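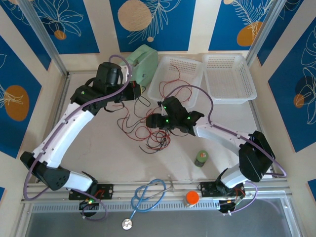 # 细线整理:红黑线散在台面上,怎么收才不打结

**发帖:线头朝外**
2019年4月21日

手上有一批红黑两色的细线,长短不一,之前全堆在一起,取一根带出一团。现在打算定一个固定流程:散线先摊在白色台面上分开,再进白色带孔塑料篮。篮子两只并排,靠台面后侧放。

目前的规则:

- 左篮放未分的线,右篮放分好的线。
- 单根长度超过 500 mm 的对折两次再放,短的直接放。
- 红黑分开,不混绕。

问题集中在两点。第一,线进篮以后会自己弹开,尤其是红线,在篮里卷成圈,下次拿还是要重新解。第二,篮壁的方孔会挂线头,剥过皮的端头最严重。

求改进意见。不考虑买带抽屉的零件柜,台面后侧没有那个深度。

---

**2楼:Bodside**

先问线的外皮。PVC 皮和硅胶皮的处理方法不同。PVC 有记忆,原来在盘上绕成什么弧度,松开后就往那个弧度回。硅胶皮基本没有记忆,但表面涩,互相咬得紧,摊开比较费时间。

弹开的多半是 PVC。顺着原来的弧度绕,不要反着绕,也不要对折。对折点会形成硬弯,两次对折就是三个硬弯,以后怎么放都不平。

---

**3楼:线头朝外(楼主)**

红黑都是 PVC,同一个型号,Pirihi 的散装线。黑线绕在小盘上,红线盘径大一些,所以回弹弧度不一样。对折这条我先去掉。

---

**4楼:灰格子**

不同意红黑分开放。

红黑线大部分情况下是成对用的。分开收,用的时候再配长度,等于多做一遍。建议按对收:一红一黑等长,端头对齐,中段扎一道,整对入篮。取的时候拿一对走一对。

我这边按对收了之后,篮里的线没有再结成整团。原因很简单,每一对只有两个自由端是散的,其余都在扎带里。

---

**5楼:Bodside**

> 每一对只有两个自由端是散的

一红一黑是四个端头。扎在中段,四个都散着。

要让端头不乱,应当扎两道,距两端各 30 mm。中段扎一道只管住了腰,两头照样往别的线里钻。

---

**6楼:灰格子**

四个,写错了。

但扎两道在数量多的时候不现实。解扎带的时间也要算进去。中段一道加上端头套一小段热缩管(不加热,只是套住),效果接近,拆起来一推就下来。

---

**7楼:pratus_旧货**

热缩管不加热会掉,别用。用魔术贴扎带,裁成窄条。我用的是 Pratus 的背靠背那种,整卷,自己裁。尼龙扎带不要用在细线上,拉紧一格就勒皮,剪的时候还容易剪到线。

另外说篮子。带孔篮的好处是能从侧面看到里面还剩多少,坏处就是楼主说的挂线头。两个办法:

1. 篮底和四壁衬一层薄 PP 片,孔全部盖住。透光的篮子衬了以后仍能看见颜色。
2. 不衬,先装自封袋再进篮。

第一种取放快,第二种分类细。常用的走第一种。

---

**8楼:线头朝外(楼主)**

两只篮子的透光程度不一样,左边的更透一些,右边的略大。衬片的话右边就看不清里面了。

是不是应该对调用途:透一些的放分好的线,方便辨色;大一些的放未分的线,反正未分的不需要看。

---

**9楼:Bodside**

对调合理。未分的线体积蓬松,本来就该给大的那只。

不过要先把散线清完再换。现在左篮里已经有红线,台面上的线又一直连到篮里,直接倒过去只会把结拉紧。顺序应当是:

1. 找到从台面进左篮的那几根,不要拽,从篮里这一头往外送。
2. 台面上的线团从外圈开始松,每次只抽一根,遇阻就退。
3. 抽出的线沿台面长边平放,红黑各一侧。
4. 两只篮子都空了再定用途、贴标签。

结打得紧的时候用两根圆头竹签挑,不要用镊子,尖头会划皮。

---

**10楼:低频噪声**

补充一个不同的思路:根本不进篮。

台面够宽的话,后沿装一排理线梳,线挂起来,自然下垂。没有回弹问题,没有挂孔问题,长短一眼能看出来。我用的是 Skiltham 的理线梳,齿距偏大,细线一齿挂几根也不打架。

篮子适合放成型的东西,不适合放线。这一点我不认为有讨论余地。

---

**11楼:灰格子**

有余地。挂起来的线积灰,PVC 皮见光久了发硬发黏。而且楼主已经说了后侧深度不够,理线梳同样占深度,下面还得悬空。台面是平的,线垂下去就拖在台面上。

---

**12楼:低频噪声**

梳子可以装在台面侧沿,朝外垂。积灰属实,短期周转的线不影响。

---

**13楼:pratus_旧货**

侧沿朝外垂,路过就带走一把。我这么装过,三月拆的。

---

**14楼:青绿箱**

问一下,台面左后方那只浅薄荷绿的箱子能不能用?顶上像是有提手的那只。如果是空的,成对扎好的线放箱里,篮子只做周转,两边都不用衬。

---

**15楼:线头朝外(楼主)**

箱子另有用途,不动。

侧沿方案不采用,那一侧要留着进出。汇总一下准备执行的版本:

- 取消对折,全部顺原弧度绕圈。
- 按对收,一红一黑等长;配不上对的单独放。
- 500 mm 以上扎两道,距端头 30 mm;以下的只扎中段一道。
- 扎带用魔术贴窄条。
- 右篮放未分,不衬;左篮放分好,衬透明 PP 片。
- 先清台面,再清左篮,最后换用途。

剥过皮的端头先剪平再收,能减少一部分挂孔。

---

**16楼:Bodside**

剪平之前确认长度有余量。已经镀锡的端头不用剪,挂孔主要是散丝。

扎两道的线绕圈时,扎带放在圈的同一侧,否则叠放不平。

---

**17楼:灰格子**

短线只扎一道,我没有意见。长线两道保留意见,等楼主清完再看。

---

**18楼:线头朝外(楼主)**

PP 片买哪个厚度?太薄贴不住篮壁,太厚转角折不过去。

---

**19楼:pratus_旧货**

0.3 mm。转角不要折,四壁裁成四片分别放,底片最后压进去,靠底片撑住。篮口留 5 mm 不要齐平,齐平了割手。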